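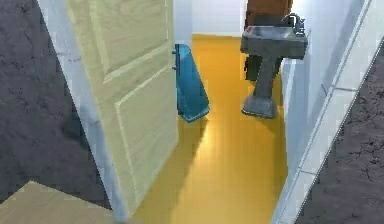 What is the difference between a branching unit and a repeater on an undersea cable?

A repeater amplifies the light in each fiber pair so the signal can cover the full length of the route. A branching unit splits off one or more fiber pairs, or part of the spectrum on a pair, toward a separate landing point. Both sit on the seabed in pressure housings and both take power from the cable.

Posted in Networks and Carriers, 26/04/2026

Landing on a spur: does a fault on the trunk take us down?

I look after connectivity for a small regional ISP in Sallbridge. We are being offered capacity on the Jalar system, a trunk of 2,235 km with a spur into our landing station. The spur is 40 km long and carries 2 fiber pairs. The carrier's summary says the spur is "protected by the branching unit" and leaves it there.

I need to know what happens to our traffic if the trunk is cut on one side of the branching unit. The summary has a route map but no straight-line diagram, and the sales contact has gone quiet on this point. Our current backup is a leased microwave path that carries only a fraction of normal load. The contract has to be signed before November.

Skotum_noc

It depends on two separate things, the fiber routing and the power feed. People tend to run them together.

Fiber routing first. If the 2 pairs on the spur are wired so that one goes east and one goes west at the branching unit, a trunk cut on the east side kills the east pair and leaves the west pair up. If both pairs go to the same trunk station, a cut on that side takes all your traffic and a cut on the other side does nothing to you. Ask for the straight-line diagram. It shows every pair and where it terminates. Do not sign on a route map.

Power second. The trunk is normally fed from both ends at constant current. After a cut, seawater acts as the ground at the break, and each end station feeds its own side up to the fault. If the branching unit can be switched, the operator can reconfigure it so that the section you depend on stays powered. Older units switch only when the line is powered in a certain order, so there may be an outage while this is done. Ask these in writing:

Is the branching unit power-switched, and from which station?
Can each end station feed the whole trunk alone?
Is the spur fed from Sallbridge or grounded at the branching unit?
What is the restoration time for a reconfiguration, as opposed to a ship repair?

A spur of 40 km may need no repeaters at all, depending on the distance to the first trunk repeater on either side. That would simplify the power question but does not change the fiber one.

Also note that a cut on the spur itself isolates you whatever the trunk does. "Protected by the branching unit" in that case usually means that the trunk is protected from you.

dropcable

Just get a second cable. We had the same thing with Soler and it was down for weeks waiting for a ship. Satellite is OK for backup if you don't mind the latency.

wetplant_reader

The first reply is correct. One addition: check whether the unit is a fixed one or has wavelength switching (sold as a ROADM branching unit). With wavelength switching you may hold part of the spectrum on a pair instead of the whole pair, and the operator can steer it to the other trunk station after a fault if there is spare spectrum that way. The spare spectrum has to be reserved in the contract. If it is listed as "best effort", assume it will be in use by someone else on the day of the fault.

Your contract should also state who calls the repair ship and which maintenance zone the spur falls in. The spur and the trunk are sometimes covered under different agreements.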